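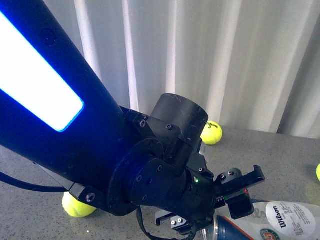
Equipment Assistant, part time — Grallow Tennis Club

Grallow Tennis Club is looking for an equipment assistant to look after balls, cans and lending gear at our Fedoruk Road courts. The job is 27 hours a week, mostly mornings, with one late shift that changes from week to week. The post is for one season to begin with and may be extended.

We run junior lessons, adult beginner groups and an evening league. All of them draw on the same stock of balls. At our last count, in April, we had 2644 balls on the shelves and 395 cans, and the cans had not been sorted in a long time. The first few weeks of the job will be spent getting that in order.

What you will do

Sort used balls into match, lesson and practice grades. You check the felt, the seam and the bounce, and you will be shown how we grade them.

Pack balls back into cans, three to a can, same brand and same number where we have them. Cans with a split wall or a cracked rim go in recycling.

Set out balls for each lesson before the coaches arrive and collect them after.

Keep the lending sheet up to date. Members sign out rackets and cans at the counter, and a good part of the job is chasing what has not come back.

Wipe down the counter and shelves at the end of each shift.

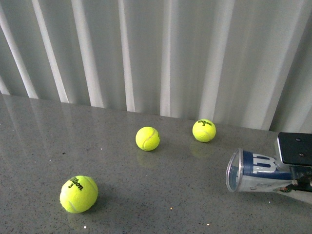
Posted by Graça Fonseca, Club Office
June 21, 2020

Balls with the same brand and number stay together. A Wilson 3 goes with other Wilson 3s, so that players on the next court with a different number can tell theirs apart. If the print has worn off, the ball goes to practice, even when the felt is still good. League players notice mixed cans and they do complain, so please take this part seriously.

What we are looking for

You should be careful, on time and comfortable doing the same task for an hour or more. You will be on your feet for most of the shift and will lift full ball baskets from the floor to the counter. You do not need to play tennis. Experience in a stockroom, a sports shop or a school gym is useful but we will train the right person. Basic spreadsheet skills are needed for the stock list — nothing beyond adding rows and sorting columns.

Applicants must be 18 or older. Early starts are part of the job, and lessons begin at 8 a.m.

Pay and terms

Pay is by the hour and is set out in the information sheet, which the office will send on request. The club provides a jacket, court shoes after the first month, and free court time outside league hours. There is a trial period of 2 months. You will report to Vidar Solheim, who runs the courts, and work most mornings alongside Yasaman Babaei from the junior program.

How to apply

Send a short letter and a list of past jobs to the club office, by mail or in person. Please include the name of one person we can call. We do not need a photo. Shortlisted applicants will be asked to come in for roughly an hour, which includes a short sorting task at the counter and a walk around the courts.

Questions about hours or duties can go to Vidar. Questions about pay go to Graça in the office, which is open until noon.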